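Keeping the fingers honest: a talk with Efren Lumbao

Posted 3/17/20 in Shop Talk

Efren Lumbao has a toothbrush in his shirt pocket and it isn't for his teeth. He uses it on finger pads, the ribbed blue kind that sit at the tips of a hand-held gripper, and he has strong views on bristles. "Soft," he says. "Medium if somebody has been at the chips."

Lumbao looks after a pair of grippers at Civico, where people pick things up with them so that, in time, a robot arm can learn to do the same. His title is station technician. He says that means he owns the screwdrivers. Before this he kept labeling machines running at Catacutan, a job he describes as "the same thing, but it smelled like glue."

I asked him to take me through what he does to the pair from one end of a session to the other, and he started, as he apparently starts everything, with a complaint.

"People want to talk about software. Fine. The software is very nice. Then one pin gets stiff, the jaw closes a little late on one side, and everything the software learned that morning is how to work a stiff jaw."

The pins get looked at first. There are pivots on both arms of the linkage, and he works each side open and closed by hand with his thumb on the joint, feeling for grit. He doesn't listen for it. He used to, he says, until he noticed that he was hearing things. If a pin drags, it comes out, gets wiped and goes back in with a smear of Prollell, a grease he likes mainly for the lid on the tub. Too much of it and the linkage collects lint. "You want an amount that makes you wonder if you did it."

Then the pads. A pad that has gone shiny will hold a box and drop a bag, and he would like to know that before the bag does. He presses each one with a fingernail, brushes out the ribs, and checks that the two faces meet evenly along their length. His test is a strip of printer paper closed between them. If he can tug it out from one end more easily than the other, the pads aren't parallel, and he takes the finger off and seats it again.

How often do they need replacing? Lumbao keeps a notebook, with one page per pair, and he read me the latest entry. The last set came off at 402 sessions. He had planned on fewer. "I was proud of them. I kept them in a drawer, which my wife says is how it starts."

Cables he treats as the natural enemy. The thick one has to hang with enough slack for the wrist to turn over, and not so much that it lies down on the table among the objects. He ties nothing until the operator has reached to every corner of the cloth and back. Then he moves the slack once more, because operators reach differently when they know someone is watching.

For the trial grips he doesn't use anything fancy. A Gronwood test block sits in his kit, machined square, with a certificate, and he hardly touches it. He'd sooner have what was going on the table anyway: a lump of foam, a packet that crumples, a coil of cord in a slippery bag.
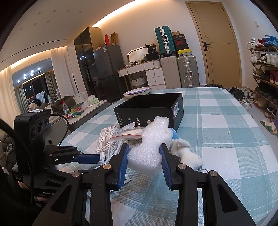
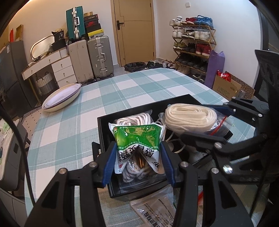
Foam between the pads in the first, a packet in the second, with the other gripper in view each time.

What the soft stuff tells you

"The block passes everybody," Lumbao says. "You could pick up that block with two spoons."

Foam is forgiving too, but it shows him where the force goes. If one pad arrives early, the piece leans or rolls before the other gets there. He closes slowly and watches for that first touch. A packet is harder. It folds, and the fold wanders toward whichever side is weaker, so he repeats the grip with the tool turned over. If the fold changes sides along with the tool, he blames the tool. If it stays where it was, he blames the packet and gets on with his day.

Bagged cord is the one he saves for last. The bag slides on the cord, the cord slides on itself, and a worn pad lets go of the whole business in a way he calls "polite." It doesn't drop. It sort of leaves. He holds each bundle up for 60 seconds by the kitchen timer, and he admits the number came from the timer, which has a button for it.

The camera gets less of his attention than I expected. He cleans the lenses with a dry cloth, checks that the module hasn't shifted on its mount, and looks at a picture from it to see that both fingertips are there. If he has to loosen the mount for any reason, the calibration is done over from the start. No exceptions, including the one he made in July.

What happened in July?

"I moved it a hair. I said, that's only a hair." He looked at the notebook for a while. "Two days of work, that hair."

He now runs a line of paint across the edge of the mount and onto the housing, so that a shifted part gives itself away. It's an old labeling machine trick. The paint is nail polish, bought by his daughter, who picked the color and has asked for it back.

At the end of a session

The closing routine is short. Pads brushed, jaws left open so the pads don't take a set, cables coiled in big loops and hung up. Lumbao is against wrapping a cable around a gripper and will unwrap one while you are still talking to him.

Spares live in a tackle box: pins, pads, two screwdrivers, the Prollell. He orders pads in matched sets and changes both fingers together even when one looks good. I asked whether that was wasteful.

"Do you buy one shoe?" he said, and went off to see about a pin.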